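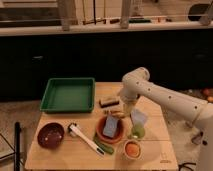 Right. I have now moved house four times in nine years and I have Opinions about what happens to a kitchen when you do it. Thread, for anyone packing this month, or putting off packing this month.

First opinion. A kitchen is the last room you should pack and the first one you will pack, because on day one you are full of energy and the saucepans are just sitting there looking easy. You will then live on toast for three weeks. The toaster will be in a box as well, so technically bread.

The removal firm told me an average kitchen takes 4 boxes. I would like to meet this kitchen. I would like to shake its hand. Mine took 30, and one of those was entirely lids.

About the lids. I own more lids than I own things with a top. I have asked friends and they all say the same. Umesh Awasthi, who I have known since school and who is otherwise a man of science, thinks they drift in from other people's houses through the plumbing.

Labelling. By box six I was writing things like KITCHEN, FRAGILE, LEFT-HAND CUPBOARD, UNDER THE MIXING BOWLS. By box twenty I was writing STUFF. The last one just says NO.

I opened NO yesterday. It had a cheese grater, a bicycle pump and all the birthday candles. I stand by the label.

A word on newspaper. Everyone tells you to wrap plates in it. They don't tell you that you will stop and read every sheet. I lost a whole evening to a planning dispute in Dallenport over the height of a hedge. If anyone knows how that ended, please get in touch. I had only the first half, and the second half is round a gravy boat somewhere.
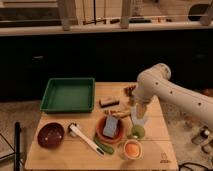

Anyway, the unpacking. The theory is that you put everything where you'd naturally reach for it. I stood in the middle of the new kitchen at 7am with my eyes shut and reached for a teaspoon, to see where my hand would go. It went into the boiler cupboard. So that's where the teaspoons live now.

My mother-in-law, Gudrun Amundsen, came to help. Gudrun's help takes the form of rearranging a shelf you have just finished, very quietly, while asking how work is. I turned round to answer and the flour had moved house again.

She also had views on how many mugs two people need. Her answer was six. We have, at the last count, a lot more than six. Some of them came free with things. One says Stusovach Regional Bowls 2nd Place and neither of us has ever bowled.

Did I get rid of it? I did not. It's the best mug. It holds a proper amount and the handle fits all four fingers. I've told visitors I came second and I'm prepared to keep doing so.

Things I did manage to give away, for the record: a fondue set (unused), another fondue set (unused, a present from the people we gave the idea of a fondue set to), an egg slicer, and a device for taking the middles out of pineapples that I bought during what my husband calls the pineapple spring.

The fondue sets went to Agathe Barbier at number 11, who took both and asked if there were more. We've known her for eight days and I'd already do anything for her.

Costs, as several of you asked. The van was 400, which was what they quoted, and then there was another 100 because our road is "technically a hill". I've walked up it every day since and can confirm they were right to charge.

What I'd do differently. Keep one box back with the kettle, two plates, a sharp knife, a tea towel, the tin opener and a lightbulb. Put it in the car with you. Do not let anyone be helpful with it. Ours was put on the van first, so it came off the van last, behind the wardrobe.

Also measure the fridge. Then measure the gap. Then measure the door you have to bring the fridge through to get to the gap. We did two of those. The fridge is in the hall, and it's fine – you get used to having milk near your coat.

Ivar Rønning in the replies wants to know which drawer ended up as the drawer with batteries, string and takeaway menus in it. Ivar, we did not choose it. We came down on the second morning and it was already full.

Still missing, if anyone's counting: the good scissors, the colander, one oven shelf and the instructions for the oven, which only speaks in symbols. I've had dinner out of it twice using the one that looks like a snowflake under a roof.

More when I find the colander. It'll be with the lids.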